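Notebook, bench 2 – January, started 9:40

Subject: finger comparison for the paper bag task (short black fingers against long white slotted fingers)

Lionel Texier asked me last week for one page on which fingers we should keep for the bakery bag work. I am writing it here first and I will clean it later for the Colport report. If you read this before I clean it, please excuse the order, I wrote it as I was working.

Setup is the same as in December. Two arms on the front rail, Brarnavix controller, firmware not touched. The marble pattern top stays, because all the old recordings are on it and I do not want to change two things at the same time. Wrist cameras and the fixed camera are started together by the Buzatu script. I checked the clock difference before starting and it was 2 ms, so good enough for this.

Objects: paper gift bag with the birthday print and twisted handles, toy pastries, toy baguette, the strawberry plate.

First part, short black fingers. My worry with them was always the handle. The paper cord is thin and it turns when you touch it, so if the approach is not well aligned the finger pushes it away and the bag follows. I lowered the closing speed to 200 in the controller units (it was 419, the default value from Pustuso) and I put the approach more from above. With the slow closing the fingers have time to center the cord and the bag moves much less.

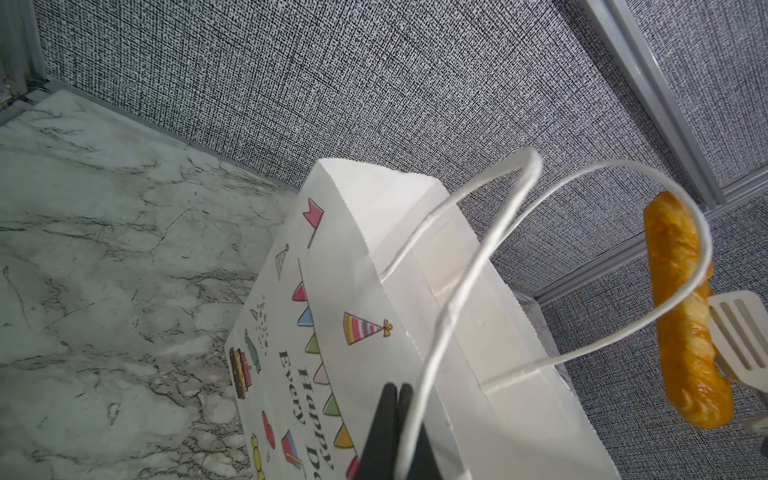
The second thing I wanted to know is the force. At the default limit the cord becomes flat and then it slips more easily, which I did not expect. I came down in small steps until 253 and I stay there for now. Lower than this the handle is lost when the other arm pulls on the rim. I did not try rubber on the tips. We have the thin sheet in the drawer, but the glue needs a night.

Note for the camera: the handle comes very near to the lens in this approach, and the auto exposure reacts to the white paper. The wall behind becomes darker for a moment and then returns. I fixed the exposure by hand and wrote the value in the config file, with a comment. Please do not delete the comment this time.

11:50. Changed to the long white fingers. It takes longer than I remembered, the two lower screws are difficult to reach with the cable in place. Somebody should order a shorter hex key. After mounting I did the zero of the gripper two times, the first time it stopped too early.

Long fingers are a different philosophy. The reach is much better and the flat surface is kind to thin paper, so for the small bread bag I can support it on the two sides and keep the mouth open. The bad side is that they bend. At the tip I can feel the play by hand, and the position given by the encoder is then a little optimistic. For paper it is not a problem. For a spatula handle I would not trust them.

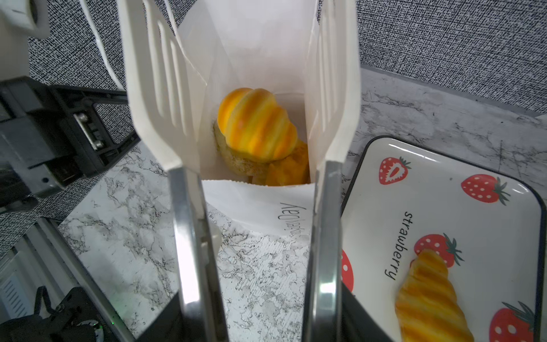

Long fingers, one on each side of the bread bag. Croissant inside, plate to the right.

After lunch I looked at the two-arm part, with black grippers on both sides. Here the question is more about space than about force. The elbow cable of the right arm makes a big arc and I am always afraid that it will catch something, so I limited the shoulder rotation in the software. It costs a little reach at the far side of the table. I think we can accept it, but Lionel may have another opinion – he wrote the original workspace limits.

Also the two wrists come close to each other over the bag. When the spatulas are standing in it there is really not much room for both grippers. I moved the right approach to come lower, over the plate. Maybe better would be to turn the plate or to put it further, but then the old recordings cannot be compared.
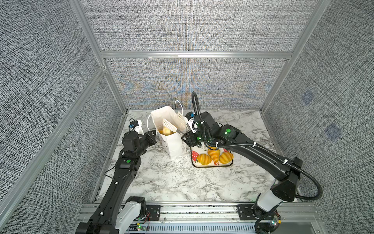 Both arms at the bag, spatulas in, fixed camera.

My opinion for the moment:

Black fingers for handles and for all hard objects. Closing 200, force limit 253.
White fingers for the small paper bag only.
No mixed pair before the bending is measured properly.

To do: rubber tips on one pair, measure the play of the long fingers with the dial gauge, fix the right elbow cable with one more clip, ask Colport if they really need the handle approach from the side. Spare white fingers are in the box under the bench, left compartment.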